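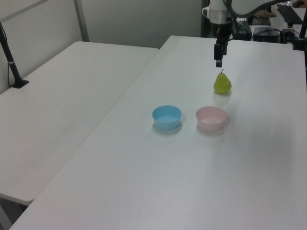 Robot arm over a green pear, with two plastic bowls on a white table

Graltex Stesto

The Graltex Stesto is a light electric utility vehicle built by the Australian firm Graltex for use in caravan parks, orchards, cemeteries, hospitals and other large private grounds. It seats two people side by side and has a flat tray behind the cab. A total of 854 were built before production ended. It was sold mainly in Victoria and South Australia, with a small number going to New Zealand.

The vehicle was never approved for ordinary road registration. In some council areas it could be driven across or along a public road for short distances under a conditional permit, and many owners fitted the lights, mirrors and warning beacon needed for this.

Background

Graltex began as a repairer of forklifts and airport baggage tugs. It moved into building its own trailers and then, after taking over the stock of a failed golf car dealer, into rebuilding used golf cars as work vehicles. These rebuilds had a steel tray in place of the golf bag rack and a lower final drive ratio. They sold well but were hard to keep consistent, as the donor cars came from several makers and were in varying condition.

The company's workshop manager, Hendrik Van Acker, proposed a vehicle designed for work from the start. His outline called for a ladder chassis, leaf springs at the rear, a tray low enough to load by hand and a battery pack that could be lifted out from the side. Octavio Giraldo was hired to draw up the chassis, and Socorro Escobar was responsible for the electrical system. Two prototypes were built. The first had a single front wheel and was given up after it proved unstable on side slopes with a loaded tray. The second had four wheels and was close to the production version.

The name Stesto was chosen by the company's sales office and has no stated meaning. It was used on brochures from the beginning, but the badge on early vehicles reads only "Graltex".

Design

The chassis is a welded ladder of rectangular steel tube, galvanised after welding. The cab has a steel frame with moulded plastic panels, which bolt on and can be replaced one at a time. There are no doors as standard. Canvas side curtains were offered from the first year and hinged half doors came later.

The rear axle is live, with the motor mounted directly on the differential housing. The front suspension uses struts and lower arms. Brakes are hydraulic drums on all four wheels, with a hand lever acting on the rear pair. Steering is by rack and pinion, without assistance.

Power comes from six deep-cycle lead-acid batteries connected in series. They sit in a steel cradle under the seat and slide out to the left on rollers once a locking bar is removed. The charger is carried on board and plugs into an ordinary household outlet. A single-point watering kit was available as an option, and most park and hospital fleets ordered it.

The tray has drop sides on three edges. Rated towing capacity on level ground is 900 kg with a braked trailer. The handbook asks for this to be halved on unsealed slopes, a point that was often overlooked by orchard users and led to a number of early differential failures.

Production

Assembly took place in a single shed beside the company's trailer works. Chassis were welded and sent away for galvanising, then returned in batches for fitting out. Because of this the order of chassis numbers does not always match the order in which vehicles were completed, and some low-numbered examples have late features.

The plastic panels were supplied by Chávez, a moulding firm that also made water tanks and feed bins. The first panels faded badly in strong sun, particularly those in dark green. Chávez changed the pigment and later panels have held their colour better. White, cream and green were the standard colours. Orange was made to order for councils.

Nicanor Cabello took over as production manager midway through the run. Under him the wiring loom was simplified and the fuse box was moved from under the seat to behind the dash, where it was less exposed to battery fumes. Vehicles with the new loom can be recognised by the square cover to the right of the steering column.

Production stopped when the supplier of the rear axle left the market. Graltex considered two other axles but found that either would have needed a new chassis. The last vehicles were finished in August of that year, and the shed went back to trailer work.

Variants

Stesto Standard. The basic model, with a drop-side tray and a canvas or plastic roof. It makes up most of those built.

Stesto Long Tray. The chassis was lengthened behind the cab and heavier rear springs were fitted. It was popular with nurseries. The turning circle is noticeably wider, and the handbook warns against use on narrow paths.

Stesto Linen. An enclosed box body with a roller door, made for hospitals and aged care homes. The box is aluminium on a timber floor. Few were sold, and several have since been converted to standard trays.

Stesto Crew. A second bench seat took up the front half of the tray. The rear passengers face backwards. Seat belts were optional at first and were then made standard.

A version with a lithium battery pack was tested but not sold. The test vehicle was kept by the company and used around its own yard.

Use

Caravan parks were the largest group of buyers. The vehicles were used for rubbish rounds, mowing crews and moving gas bottles, and their low noise was a selling point for early morning work. Cemeteries also bought them, usually in white and with the half doors.

In orchards the Stesto was less successful. The low tray was liked by pickers, but ground clearance was poor between irrigated rows, and mud tended to pack around the front struts. Graltex offered a taller tyre and a set of mudguard extensions in answer to this. The tyre raised the gearing slightly and reduced the distance covered on a charge.

Maintenance

The most common faults are corroded battery terminals, worn handbrake cables and cracked front panel mounts. The controller is generally reliable but does not stand up well to pressure washing. Later owners often move it higher in the cab.

Galvanised chassis seldom rust, except where holes have been drilled for accessories and left bare. Buyers of used examples are usually advised to check the spring hangers and the underside of the battery cradle, where spilled acid collects. A pack that has been allowed to run low on water may show full voltage after charging and drop sharply under load, so a test drive on a slope is more useful than a meter reading.

Brake parts are shared with a common light trailer and are easy to find. Rear axle parts are not. Humano, a parts business that bought the remaining stock from Graltex, supplies bearings and seals as well as rebuilt differentials on an exchange basis. It also sells a replacement loom made to the later pattern, which fits early vehicles once the dash bracket has been changed.

Owners' register

A register of surviving vehicles is kept by Sheyla Salazar, a former service clerk at Graltex. It records chassis number, variant, original colour and first owner where these are known. Entries are taken from the factory build cards, which are complete except for the first few batches. The register was last revised on 24/04/2025. It does not include the prototypes or the lithium test vehicle.

See also

Golf car
Low-speed vehicle
Neighbourhood electric vehicle
Deep-cycle battery
Baggage tug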